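Folow (garment folding line)

Folow is an automated folding line operated by the apparel finisher Elleo at its Wutdale plant. It was introduced in September to handle T-shirts before packing. Folders who once worked the tables by hand now smooth difficult garments and check prints — tasks still assigned to people. Staff rotate between stations every 90 minutes.

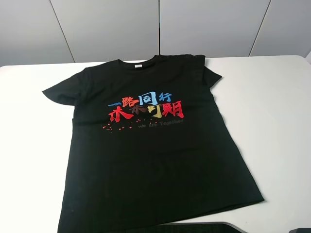
Wiesława Ziółkowski objects that the rotation is too short to learn a station well.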